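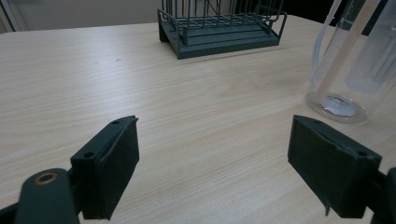 How to keep a drinks corner in order with one wire basket

I am Faustine Renaud and I like coffee, but I do not like a table where the cups walk everywhere. For a long time I had cups, lids and stirrers on three different shelves. Now I keep them around one wire basket on a wood-grain table. It takes an evening to set up, and after that it needs very little work.

What you need

A wire basket with an open top
A small square table, light enough to move by yourself
Paper cups with lids that fit them
A clear pitcher or a tall clear container
A soft cloth and mild soap

Step 1. Choose the basket

Measure your cups first, then look for the basket. I made the opposite and I had to return the first one, a Delorme, which was too narrow. My cups hold 235 ml and they stand well in a basket 200 mm wide. If your table is light in color, take a dark basket, so you see its border easily when you are still sleepy.

Step 2. Prepare the table

Empty the table completely and wipe it along the grain, not across. Let it dry for ten minutes. If you put a basket down on a damp surface, it can leave a mark, and on pale wood-grain these marks are very visible.

Step 3. Place the basket

Put the basket toward the back of the table, with its long side parallel to the edge. The front must stay free, because you will pour there. Push it a little with one finger. If it rocks, turn it around or put a thin felt pad under the corner.
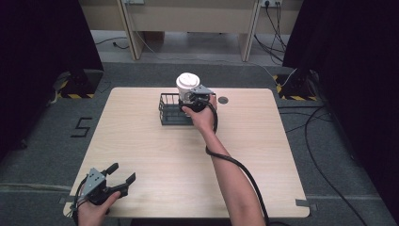 Lids are the part where most people lose patience. Press each lid all around the rim with your thumb before the cup goes in the basket, and listen for the small click. Bring the cup in from the top and lower it straight down. A white cup with a white lid, like mine, is easy to find over black wire mesh, but it also shows every coffee stain, so wipe the lid if you have touched it. If your table has a round cable hole next to the basket, as this one has, keep the stirrers away from it. They love to fall inside.

Step 5. Keep the stirrers in something clear

A clear container lets you see when only one stirrer is left. Choose one with a thick base, it will not tip so easily.

Step 6. Clean once a week

Take everything out, turn the basket over and shake it above the sink. Wash it with warm water and a drop of soap, and dry the joints of the wires well.

Updated 2025-06-23: I changed the cup size in step 1.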